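Rules we keep when recording with the hand-held grippers

I have been recording tasks with hand-held grippers for the robot work at Ernside since June, and I keep getting asked how we run it. Most of it is dull. Marloes Smits wrote the first list of rules, and we have changed it a fair bit since then.

Markers first. The square marker on top of the gripper has to be clean and flat, and it gets checked before each session. If a corner has lifted, the gripper goes back on the shelf until someone has replaced it. We lost 40 recordings to one bent corner and I would not like to do that again.

Cables next. Leave enough slack for the wrist to turn fully, and keep the loop on the outside of the arm. Thulani Magagula tapes his. I don't, but I do check it whenever I change hands.

Then the pace. Close the jaws, wait a moment, lift. People who are good with their hands rush this part, and the recording is hard to use afterwards. We stop after 8 goes at the same task and swap over. Two people can work at the same spot as long as they agree who moves first.

Faces are blurred before anything leaves the building. The same care goes for papers. A passport, a bank card or a letter is only ever handled shut or face down, and the number must never be readable. Bevan Bright wanted them banned altogether. We settled on closed covers only, with a second person checking the recording before it is saved.

Flat, stiff things like a passport want to go in by the edge and stay upright. Gripping by the corner makes them swing. I allow up to three tries at a pick, and after that I put the thing down and start a new recording.
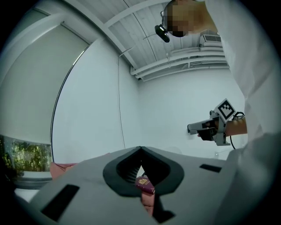 Failed tries are kept too, in a folder of their own, with a short note on what went wrong. Kristof Nijs reads through the notes at the end of the month and changes the list if the same fault keeps coming up.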